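Skistside Allotment Growers
Notes from the December meeting, typed up by me because I was the one with a pen

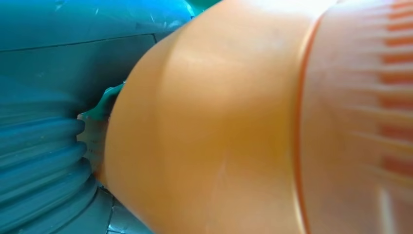

Getting started

We got going at 7:10 in the back room at Privton Hall, once the kettle had been found and everybody had moved their chair closer to the radiator. I read out last month's notes. One correction: the leaky faucet is the one by the compost bays and I had put the one by the gate. Fixed now, on paper at least. (The faucet still leaks.)

Water

Most of the evening went on this, so get comfortable. The new rate comes in this spring and it works out to 68 dollars a plot for the season. There was groaning. I groaned too! Somebody asked if we could pay by how much we use, and the answer is that we'd need a meter on every row and we don't own a single one. We talked about rain barrels off the shed roof for a good while, and people were pretty keen, though the gutter on the Kelmendi side slopes the wrong way and would have to come down first. I said I'd get a price for a new gutter. We agreed to pay the 68 this season and look at it again in the fall.

Hoses are to be rolled up after use. This came up last year and the year before and I'm writing it down again.

Waiting list

There are 14 households waiting and two plots coming free, both down at the wet end. The wet end grows lovely celery and not much else until May, so we'll be upfront with folks when we offer them. We had a vote on splitting one of the plots in half so three families could get in. It passed, with two against. One of the two wanted it noted that half plots never get weeded, so there you go, noted.

Seed order

We're going with Plendau again for the bulk order. Their onion sets were great and the leeks were fine, but the parsnip seed was a total washout for nearly everyone in the room, me included (I got one parsnip and it had legs). We'll buy parsnip seed somewhere else. Order sheets need to be in the box on the shed door by Friday, with your plot number on them this time, please, please. I had a sheet last year for a huge amount of garlic and I still don't know who wanted it.

Paths and the gate

The wood chip pile is free to all again. Take what you need for the paths and leave the barrow where you found it. The gate code is changing in the new year and I'll send it around by email. If you don't get my emails, come and tell me, since I obviously can't email you about it.

Other stuff

The spring plant swap is on, same setup as before, with tables by the shed. Someone brought up bees and we ran out of time, so bees will go first at the next meeting.

Wrapped up at 8:45. I've got a blue scarf that was left on the radiator.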